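Home | Reviews | Kitchen | Storage | Garden | About me | Contact

Golari bread basket: six months on the table

October, by Jasper De Haan

Print this page | E-mail to a friend

I've had bad luck with baskets. The last one was a round thing from a market stall that shed bits into the toast and then went lopsided after a winter next to the radiator (my fault, probably, but still). So when Geert Hendriks moved house and told me to stop moaning and get a Golari like his, I ordered the rectangular one that same evening, with a glass of wine in hand, which is how I buy most things.

It cost me 11 pounds from Van Wijk, plus postage. They do a bigger one too, and I dithered over it for ages, but our table isn't huge and I wanted room left for plates! It arrived in a box big enough for a pair of boots, wrapped in brown paper, with a little card about wiping it down and keeping it out of direct sun.

First impressions were good. I'd been worried about the colour, because on the shop page it looked a bit orange, the sort of varnished orange you get on old pine. In my kitchen it's much nicer than that, more of a honey tan, going to orange-brown in places. There's a shine to it in places, so if you're after something pale and chalky and rustic then you'll want to look elsewhere. I like it. Everything else in there is white and it was starting to feel like a dentist's. 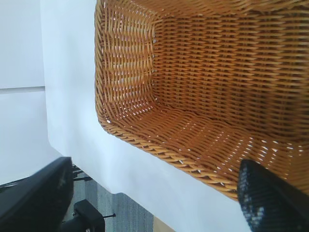
The inside, looking down into the weave. The twisted rim is my favourite bit.

The weave is tight, with only tiny gaps, and I was curious how it would cope with crumbs. Well, a proper crusty loaf does send a fine dust through the bottom and onto the table, and you'll find it when you lift the basket up. Bigger crumbs stay put. I line it with a tea towel when people are coming round and don't bother the rest of the time. Poppy seeds are a menace, they get down between the strands and you have to turn the whole thing over and slap it over the sink.

What I really love is the rim. It's thick and twisted like rope and it goes round the corners in a nice soft curve, so there's nothing to catch your sleeve on when you're reaching over for the butter. My old basket had a spiky end sticking out that did for two jumpers. It's comfortable to grab as well, which is handy as there are no handles on mine.

For size, it takes 11 bread rolls if you stack them with a bit of care, and I only know that because Stijn Dekker brought a dozen for lunch and we had to eat one on the spot. A long baguette won't go in unless you cut it in half. Between bread days it's had lemons in it, then onions, then the post, and for one week all the seed packets I hadn't got round to sowing.

Cleaning is easy enough, if a bit fiddly. I use a dry pastry brush for the corners and a barely damp cloth for the rest. Then came the jam. I'll spare you the details, but an old toothbrush and warm water got it out, and I stood it by the back door until it had dried. No mark left that I can find.

Moans? It slides. On a smooth tabletop it skates off if you pull a roll out in a hurry, so I've stuck a few felt dots underneath. And the base had a slight rock to it when new, which settled down after I'd left a heavy cookbook in it overnight.

I did look at the Tinach one as well, which has a lid, but it was dearer and I know I'd lose the lid. If you've got one, let me know how you find it in the comments.

Would I buy it again? Yes, and I've got my eye on a second for the bathroom, if Van Wijk ever get them back in stock.

Print this page | E-mail to a friend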